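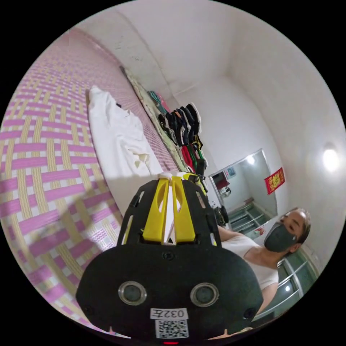 Someone at Rodlow asked me whether the home set really needs so many cluttered rooms, and wouldn't one tidy lab bench teach the policy the same thing faster. I tried that first (the old Mottram set, 100 episodes, all on one bench) and the model fell over as soon as it met a patterned mat!

So, Clallby Home. I've been gathering it with hand-held grippers in ordinary rooms, with people's clothes and bedding left as they are.

What you get

Each task folder holds 3 parts: the wide-angle video, the finger opening and the gripper pose. Left and right grippers are kept in separate files, so please check the side before you train. I mixed mine up in July and lost a whole run to it.

Known problems

Ceiling lights blow out in a few clips. Mirrors and glass cabinets confuse the tracking, so I've flagged those episodes in notes.txt.

Loading

Use the Studel reader, version 2 or later. Version 4 is quicker with the long clips, but it wants more memory.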